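Paper cups for the office coffee corner: are the "better" ones worth it?
Forum: Break Rooms and Small Kitchens

rodska_mug
Posted May 16, 2022
Our supplier wants to move us from the plain white paper cups to the Kedurberg ones, which cost a good bit more per case. The sales sheet says they are stiffer, hold heat longer and "stay put on any surface." I don't believe a word of the last part. We go through about 3000 cups between orders and I would like to hear from people who have used them before I sign for anything.

flatlid
We had Kedurberg cups until April. They are fine. They are cups. I poured coffee in, I drank it, I threw the cup away. If somebody can feel the difference blindfolded I will buy them lunch.

grevmont_annex
I disagree with that. The cheap ones go soft at the rim if you are a slow drinker, and I am a very slow drinker. The Kedurberg rim held up through a whole meeting. Staying put is another matter, and I would not pay for it.

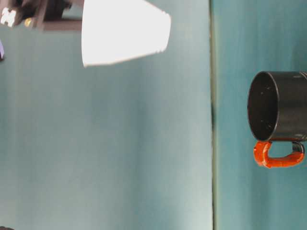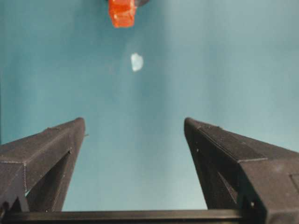 tablewiper
My gripe is with the "any surface" line on the sales sheet. A light cup with nothing in it has no reason to stay anywhere, whatever name is on the case. Ours get knocked by sleeves and bags all day long. That white one on its side on the blue-green top is how I find half of them when I go through with the cloth, and a stiffer wall would not change that. What would help is a wider base, and I measured the Kedurberg base against our Tikkanen ones and could not find a difference worth writing down.

flatlid
You measured cup bases? On work time?

tablewiper
On my lunch. It took less time than reading the sales sheet.

rodska_mug
So that's one vote for the rim and none for the base. What about heat? They claim it stays hot for 18 minutes longer, and I notice they don't say longer than what.

grevmont_annex
I never timed it. It felt a little better in the hand, but I may have been talking myself into it. I had already paid for them.

sink_side
I would not trust any heat number that doesn't mention a lid. An open cup loses its heat out of the top. We tried lids and people left them everywhere, so now I have lids to pick up as well as cups.

Has anyone here just gone back to mugs? We did that on our floor — hooks on the wall, everyone washes their own.

flatlid
We tried mugs. Four people washed theirs. The rest grew things.

sink_side
Then take the mugs away from the rest. Ours has worked fine, but we are a small office and I admit I am strict about the sink.

rodska_mug
Mugs are out for us, we get too many visitors. I asked the supplier for a sleeve of the Kedurberg cups to try and they said the smallest amount they ship is a case. That tells me something about how sure they are.

tablewiper
Ask again and quote them item 203 from their own catalog, it's the mixed sample box. They sent us one after the second email. Try them with your own coffee and your own slow drinkers, and leave a few standing empty by the door where people swing their bags.

grevmont_annex
I still say the rim is worth something. Maybe not what they are charging.

rodska_mug
Emailed them about the sample box just now. Sticking with the plain ones until it gets here.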